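Reconciling a Petty Cash Box at Month End

Applies to fixed-float boxes (imprest system)

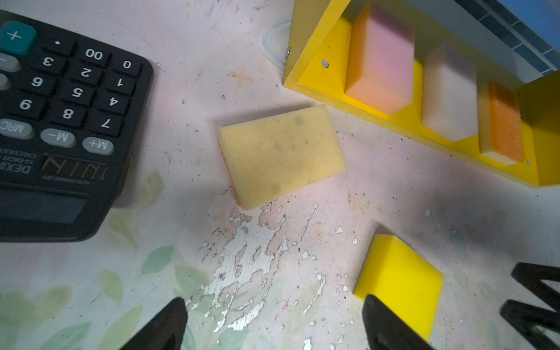

A fixed-float box starts every month at the same value. In these steps the float is $300. At any moment, cash in the box plus paid receipts must equal the float. Reconciling means testing that equation, recording any difference, and bringing the cash back up to the starting value.

Before you start

Close the box to new payments. Gather the petty cash log, all receipts and vouchers since the last top-up, and last month's signed sheet. If a voucher number is missing from the sequence, find it or mark it void before going further.

Step 1. Count the cash

Sort by denomination, largest first. Write the quantity and the extended value of each denomination on the count sheet. Do not look at the log balance until the count is written down. A second person repeats the count and initials it.

Step 2. Total the receipts

Put the receipts in voucher order. Add them once from first to last, then again from last to first. The two totals must match. If they differ by an amount divisible by nine, look for transposed digits (45 entered as 54, for instance). If they differ by the exact amount of one receipt, that receipt was skipped or entered twice.

Keep sales tax inside the receipt total. It is split out later, when the expense is coded.

Step 3. Compare

Cash counted: $34.00
Receipts: $260.00
Total: $294.00
Float: $300.00
Difference: $6.00 short

A shortage means the total is below the float. An overage means it is above. Check these causes in order:

Change not returned after a purchase
Cash paid out without a voucher
Receipt entered at the pre-tax amount
An open IOU left out of the total

An open IOU counts toward the total until it is cleared. List it on its own line, with the borrower's name.

Step 4. Post the entry

Debit each expense account for its share of the receipts. Debit Cash Over and Short for a shortage, or credit it for an overage. Credit the bank account for the full top-up. In the case above:

Dr Office supplies 171.00
Dr Postage 44.00
Dr Local travel 45.00
Dr Cash over and short 6.00
Cr Bank 266.00

The Petty Cash account itself is not touched. It changes only when the size of the float changes.

Step 5. Top up and sign

Draw $266.00, add it to the box, and recount. The box should hold $300.00. Both people sign the sheet. Stamp every receipt PAID so it cannot be claimed again, and staple the batch behind the sheet.

If the same kind of difference shows up two months in a row, review the voucher procedure before changing the float.

Page maintained by Sigita Baranauskienė. Count sheet layout by Yhon Huaranga.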